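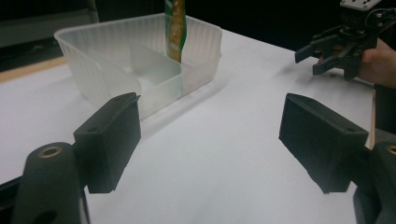 How do you teach a robot to tidy a cupboard?

At Urquijo Secondary College the students start by doing the job themselves, over and over, with a gripper in the hand. The positions of the jaws are recorded each time, and the recordings are what the software learns from.

The robotics club meets after school in what used to be the textiles room. It has 12 members this year, most of them in Years 9 and 10, and two workbenches. For three years the club built wheeled robots for the regional maze event. In May the members voted to drop the maze and enter the Binda Challenge, which is for robots that handle household things.

The challenge rules fit on one page. A team gets a set of groceries and a set of containers, and has 10 minutes to put one into the other. Points come off for anything dropped, crushed or left lying across a divider. Teams don't see the groceries until the morning of the event, so the students practise with whatever turns up from home.

Sachets have been the hardest. A tin stays the shape it is, but a packet bends when it is squeezed and leans over when it is let go. Getting one to stand up in a divided plastic tray took the club most of a term to do well by hand. The students found that a slow approach from the side worked better than coming down from above, and that opening the jaws too fast tipped the packet over.

Each task is recorded 40 times before anyone tries training on it. The club keeps a paper log beside the computer, with a column for mistakes. Bad runs are kept, but they go in a separate folder. Early on they were all mixed together, and the arm learned to hesitate over the tray in the same way a tired Year 9 student does at half past four.

The arm is called Idis. It was bought second-hand with money from two sausage sizzles and a small grant, and one of its joints still clicks. On a good afternoon it gets a packet into the right compartment more often than not. It is much worse with anything shiny, and the students are divided on whether the fault lies with the lighting or the training.

Members take turns on each job, so the person recording one week may be fixing cables or writing labels the next. Some came for the programming and have ended up preferring the mechanical side – new finger pads are a regular topic of argument.

The next task on the list is a jar with a loose lid. The first recordings are due before the holidays, if the replacement joint comes in time.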